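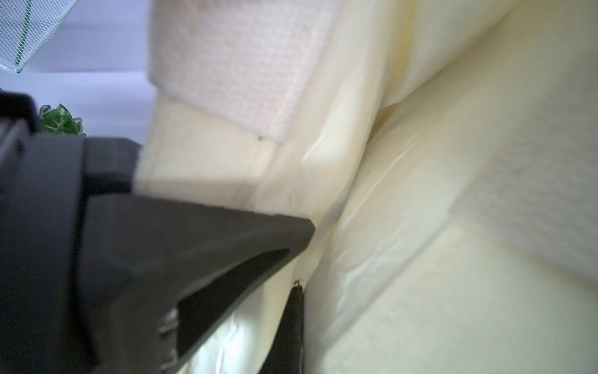
Manuals > Griddale Airbeds > Setting Up

Search this manual Go

March
By Pentti Ikonen

Section 5: First inflation

Before you start, clear a patch of floor larger than you think you need. The Griddale has its own opinion of how big it is.

1. Unroll the bed with the valve facing up. If you can't find the valve, it is facing down.

2. Open the outer cap and check that the inner flap is shut. Leave the flap open and you will be pumping air into the bedroom, which already has some.

3. Push the pump nozzle in and give it a quarter turn to the right.

4. Switch on and wait up to 17 minutes. The pump is loud. Don't do this at midnight with guests asleep next door - they will remember.

5. Stop when the top gives slightly under your palm, then close the cap.

Note: New beds stretch overnight and feel softer by morning. Top up before the second night. It is not a leak, whatever your brother-in-law says.

CAUTION: Never use a garage air line. The Dankwa valve is made for the supplied pump and will come out at speed.

CAUTION: Keep the bed well away from heaters, cats and belt buckles.

For slow leaks, see Section 7. For fast ones, get off the bed first.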